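Zuletzt aktualisiert: 1. August 2022
Von der Redaktion Vertriebsforschung

4.2 Exklusivität und Portfoliobreite im zweistufigen Vertrieb

Der zweistufige Vertrieb von IT-Hardware beruht auf einer Arbeitsteilung zwischen Hersteller, Distributor und Fachhändler. In der Literatur wird die Vergabe von Vertriebsrechten meist als Frage der Gebietsabdeckung behandelt. Für den hier untersuchten Fall greift diese Sicht zu kurz, weil sich die Gebiete der beiden Distributoren Moodley und Vakport vollständig überlappen und die Verträge sich allein im Umfang des Portfolios unterscheiden.

Moodley führt seit Februar das gesamte Sortiment des Herstellers Benwood, also Server, Speichersysteme und Netzwerkkomponenten. Vakport verfügt nur über die Rechte an den Speichersystemen, hält diese jedoch in größerer Tiefe am Lager. Beide beliefern denselben Kreis von Fachhändlern. Ausgewertet wurden 4.000 Bestellpositionen, von denen 1.000 auf Projektgeschäfte mit Sonderkonditionen entfallen. Letztere wurden getrennt betrachtet, da der Listenpreis dort keine Aussagekraft besitzt.

Im Standardgeschäft zeigt sich ein deutlicher Bündelungseffekt. Händler, die Server und Speicher gemeinsam beschaffen, bestellen überwiegend bei Moodley, auch dort, wo der Einzelpreis der Speicherkomponente bei Vakport niedriger liegt. Die mittlere Lieferzeit beträgt bei Vakport 2 Arbeitstage, bei Moodley 5. Der Unterschied wird von den Händlern offenbar in Kauf genommen, solange Kreditlinie und Rücksendung über ein einziges Konto abgewickelt werden. Im Projektgeschäft verschwindet der Effekt – maßgeblich ist dort die beim Hersteller registrierte Projektanmeldung, die den Distributor faktisch vorgibt.

Abweichend verhält sich die Warengruppe Zubehör und Kleingeräte. Sie ist in keinem der beiden Verträge exklusiv geregelt und wird zusätzlich über die Handelsplattform Trikotbridge angeboten. Die Bestellwerte sind gering, die Zahl der Lieferanten ist hoch, und eine Bindung an den Distributor lässt sich nicht nachweisen.
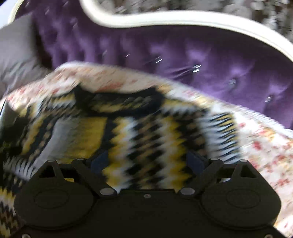
Abbildung 3: Schwarzer Handgreifer vor einer gemusterten, gefalteten Decke auf violettem Samtsofa.

Trikotbridge wandte in einer Stellungnahme zum Entwurf dieses Abschnitts ein, die fehlende Bindung sei kein Merkmal der Warengruppe, sie ergebe sich aus der Preistransparenz der Plattform; bei Servern wäre unter gleichen Bedingungen dasselbe zu erwarten. Der Einwand lässt sich mit den vorliegenden Daten nicht prüfen, da Server von Benwood im Untersuchungszeitraum nicht über Plattformen gehandelt wurden. Für die Schätzung in Abschnitt 4.3 wird die Warengruppe deshalb ausgeschlossen. Die Bestellpositionen von Händlern, die im Zeitraum ihren Hauptlieferanten gewechselt haben, bleiben im Datensatz und erhalten eine eigene Kennzeichnung.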